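Steltus open day, 4 Feb 2020

We got to the Steltus building a bit after morning tea and signed in at the side door. The tour covers two floors, but most people had come for the Jilimel room, where the company gathers examples for a system that is learning bench chemistry.

An operator guides the arms through a short job, the run is saved, and the bench is set up again. A good shift gives 23 usable runs. The target for this task is 3000, and they had 700 when we visited. Failed runs are kept as well — they go in a separate folder and get labelled later. Camero supplies the storage and Mockus does the labelling.

The task on the day was adding to a flask through a funnel, with the flask sitting in a cork ring on black cloth.

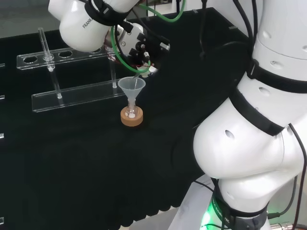
One visitor wondered whether 3000 runs of the same pour would teach it much, and said she would sooner see fewer runs with the glassware moved about between them. The operator said the flask position does get changed, though less often than it should. The next open day is in April.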